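Section 4. Setting the Table for Daily Meals

This section is a part of the house guide for guests and helpers of the Nalano apartments. It explains how to lay one place at the dining table with the everyday dishes. Please read all the steps one time before you begin. The breakfast tray is explained in Section 5.

4.1 What you need

For one place you take from the kitchen cabinet:

- one large round plate
- two smaller dishes
- one cup
- cutlery and napkin, from the drawer under the cabinet

You need also a clean tablecloth. The tablecloths are kept on the middle shelf, folded in four. The everyday dishes are white with printed decorations, and they are not all from the same set. It is no problem to mix them. The plain dishes marked Serrano on the bottom are for the oven and must stay in the kitchen.

Note: The cabinet door opens to the left and it is heavy. Hold it with one hand until it stops.

4.2 Preparing the table

1. Remove everything from the part of the table where people will eat. Boxes, bags and packages can stay beyond the tablecloth, at the side, if there is no other place for them.

2. Wipe the table with a damp cloth and after this with a dry one. Do not put the tablecloth on a wet table. The moisture stays under the fabric and can leave a white mark on the varnish.

3. Open the tablecloth with the printed side up. Begin from the side of the wall and pull it softly to you. The cloth should hang 20 cm at the front.

4. Make the cloth flat with your open hand, from the middle to the outside. A soft crease from the folding may remain. You can leave it for daily meals. When guests are invited, iron the cloth before, at low heat and from the back side.

Caution: Never iron the tablecloth on the table. The varnish is damaged by the heat.

4.3 Placing the dishes

5. Put the large plate first, in front of the chair. Leave a space of two fingers between the plate and the edge of the table.

6. Put the first smaller dish to the right of the large plate. It is used for sauce, pickles or fruit. The dishes may stand close, but they should not push against each other.

7. Put the second smaller dish on the same side. If the person does not want it, you can leave it away.

8. Put the cup behind the smaller dish, where the sleeve does not catch it.
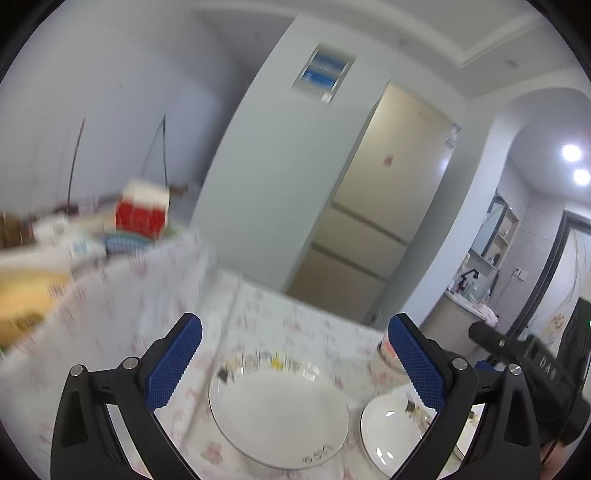

Fig. 4-1. Large plate with a smaller dish to its right, on the floral tablecloth.

9. Turn the large plate until the small decorations are at the far side, away from the chair. The line of printed characters comes then near to the person, at the right. This is only for the nice look, and you may skip it when you are in a hurry.

10. Put the cutlery and the napkin at last. The napkin goes at the left of the large plate, with the fold to the outside.

Note: For a person who eats with the left hand, do steps 6 to 8 at the left side, and put the napkin at the right.

4.4 Cautions for the dishes

Carry not more than four plates at one time. The large plates are wide and the upper ones can slide.

Do not use the dishes with a dark rim in the microwave oven. We have not tested them, and some rims contain metal.

Wash the decorated dishes by hand, in water of 40 degrees C or less, with a soft sponge. A rough sponge takes away the print little by little. If you find a chip on the edge, put the dish on the lowest shelf and tell Tetteh Bonsu. Please do not repair it with glue.

4.5 After the meal

11. Take away the cups first, then the smaller dishes, then the large plate.

12. Shake the tablecloth over the balcony, not over the stairs.

13. If there is a stain, put cold water on it immediately and wash the cloth the same day. A dry cloth without stain can be used again for the next meal.

14. Fold the cloth in four and return it to the middle shelf.

For missing dishes or a new tablecloth, write to Kwame Amegashie and give the number of your apartment. New cloths are ordered one time in the year, in November.

Section 4 last revised September 4, 2023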